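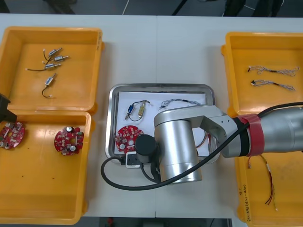 Fostgate, 9 July 2020

Is the crew Wi-Fi deal on the Macedo any good, or is it another "free" package with a catch?

I've been offered a galley contract on the Macedo, joining at Fostgate. The recruiter's letter says crew get "complimentary connectivity throughout the contract" through a company called Sivis. I have worked on three ships and each one had some version of this promise. On the first it meant text messages only. On the second it meant 47 minutes a week and then you paid. The third had a plan you could use as much as you wanted as long as you wanted it at four in the morning.

So what does "complimentary connectivity" mean on this ship? Can I make a video call home to my mother without it freezing? Does it work in the crew cabins, or do I have to stand in a stairwell with everybody else? I asked the recruiter twice and both times got the same paragraph pasted back to me. I'd like to hear from people who have been aboard, please, and not from anyone who sells the stuff.

Posted by galleyhand_rt

Haoran Ding

I did a full contract on the Macedo in housekeeping and left in the spring. The short version is that it's free but slow, and the free part is smaller than the letter makes it sound.

You get a login from the crew office on your second or third day. Bring your ship ID or they send you away. The free tier covers messaging apps and email. Photos go through if you're patient. Voice calls work on a good day, mostly in port or close to it. Video was blocked on the free tier the whole time I was there. To get video you buy the upgrade, and the money comes straight out of your onboard account, so check your statement. I was charged twice in one month and it took until the end of the next one to get it back.

Cabins: deck 2 forward had nothing. Deck 3 was all right if your cabin was near the laundry end. The crew mess had the best signal on the ship and everyone knew it, so after dinner service it crawled. There were 161 of us sharing whatever they gave us, going by the crew list on the board, and I never believed the speed Sivis had printed on the login page. I ran a speed test now and then and never saw half of it.

My advice is to get a local SIM in each port you visit often and keep the ship login for messages. Also ask for the plan terms in writing before you sign. If they won't send them, that tells you something. Things may have changed since I left, and with so few ships sailing at the moment I'd be surprised if anybody has a current answer.

deckfive_mo

its fine, stop complaining. we used to queue for a pay phone

purser_retired

I wasn't on the Macedo, but I worked for the same operator on the Weleo, which used Sivis too, so take this for what it's worth.

The wording to watch is "throughout the contract." On the Weleo it came with a monthly data cap, 1,051 megabytes in my last contract, and once you hit it you were cut off until the first of the month. Nobody at sign-on mentioned it. It was on page 5 of the user agreement, the one you click through on your phone while a line of people waits behind you. Turn off automatic updates and cloud photo backup before you log in for the first time. One phone update can eat the lot.

I don't agree that you should pay for the upgrade to get video, at least not in the first month. Try it in port on someone else's login first, if they'll let you. On our ship the paid plan used the same connection as the free one and was only better when the mess was empty.

As for asking the recruiter, they don't know. Write to the crew office on the ship and ask three things: the cap, what's blocked, and which decks have coverage.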